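Stories > Workplace > Short Fiction

The Yellow Finger

Oct 5, 2019
by Faizal Tarigan

They moved us up to the office floor in the spring. No more concrete. Wood floor, glass walls, blinds. Yáñez walked around the first morning touching things like she was in a furniture store.

"We're office people now," she said.

We weren't office people. We were packers. I packed for Sturkar nearly all my working life, boxes, tape, label, boxes, and my left knee clicks when I take stairs. But the line downstairs belonged to the machines now and somebody had to teach them the small stuff. The lids. The bags that slide. The things you do with your hands and never had a word for.

So they gave us grippers. You hold the thing, you do the job with its fingers instead of yours, and it remembers. That was how Urkico explained it. Urkico was from the office side, young, very polite, always eating crackers.

"Just work normal," Urkico said.

Try that. Try working normal with a gray speckled hand on the end of your hand.

First week I dropped everything. Cups, sponges, a roll of tape. Yáñez was quick, she was always quick. By lunch she had a rhythm and was humming. I sat in the break room and opened and closed my own fingers under the table, looking at them. Five of them. What a lot of fingers.

The number went up on the wall every evening. Number of good runs, whole team. The day I started it said 215. I remember becuase it was my old locker number and I took it as a sign. Of what, I didn't know.

After a while you stop fighting it. The finger on mine was yellow-orange, blunt at the tip, and I got so I could feel with it. Not really feel. But I knew when the bag was going to go. I knew before it went. I'd tilt, and wait, and let it settle against the side, same as I did downstairs for years, and I'd think, there, take that, write that down.

At home I reached for the salt and missed. My wife laughed. I laughed too, a second late.
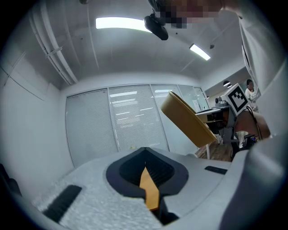
Faizal Tarigan
Contributing writer, fiction

In December Bornari came. Bornari was management, from the other building, good coat, kept it on. Stood by the door while we worked. Asked Urkico which one of us was the best.

"They're all different," Urkico said. "That's kind of what we want."

"But who's the best."

Urkico looked at the screen a long time. Chewed. "For bags? Him."

Me. I went hot right up to my ears. Nobody had said that in the whole time downstairs, not one supervisor, not one Christmas card. Best for bags. I did the next one so smooth I wished my mother was there.

Bornari wanted to shake hands. I still had the gripper on my right so I gave him the left, and it was all wrong, thumbs everywhere. He said great work. He said how many more do we need. He said it to Urkico, over my shoulder.

The wall said 2119 that night.

I walked home instead of the bus. Cold. Went the long way, past the loading side, where the doors were up. You could see in. Arms going. Lids, lids, lids. They were fine at lids, that was Yáñez, I could see it plain as day, that little flick at the end she does. She never noticed she does it. Six arms and every one of them flicking like Yáñez.

They couldn't do bags yet. One of them had a bag and it was going, it was sliding, and I stood there on the sidewalk with my own hand out in front of me. Tilt. Wait.

It dropped it.

I was glad. I'll say so. I was glad all the way to the corner and then I wasn't.

Next morning I told Yáñez about the flick. She didn't believe me. Then she did one and stopped with the lid half on and stared.

"Huh," she said. And then, "Do they pay me for that?"

We thought that was so funny. We had to sit down. Urkico came over to see what was wrong and we couldn't explain it, and after a bit Urkico sat down too and passed the crackers.

I asked then. Straight out. What happens when the number is high enough?

"There's other tasks," Urkico said. "Folding. There's talk of folding."

"I never folded."

"You'd learn it."

"And then it learns it."

Urkico didn't say anything. Brushed the crumbs off into one hand, carefully, every one, and held them there with nowhere to put them. I thought, that's a hard one. The machine would have a terrible time with that.

I could've messed up the runs. I thought about it, sure. Go a bit early on the tilt, every time, nobody would know for weeks. I picked up the gripper the next day and really meant to. First bag. It started to go and my hand just did it right. Second bag, same. All those years. You can't get it to go wrong once it's in there.

The wall said 2380 when I left that evening. I stopped past the loading side again. The doors were down but you could hear them in there, so I stood and listened for the bags.

3 comments

packline_dee
The flick!! I worked nights in a warehouse and my whole shift stacked the way one old guy stacked, even after he left. Got me.

R. Moss
Good but I wanted to know what the wife thinks. She gets one laugh and shes gone

tuesdaykettle
read this on my break, went back and watched my own hands the whole afternoon. couldn't tape a box to save my life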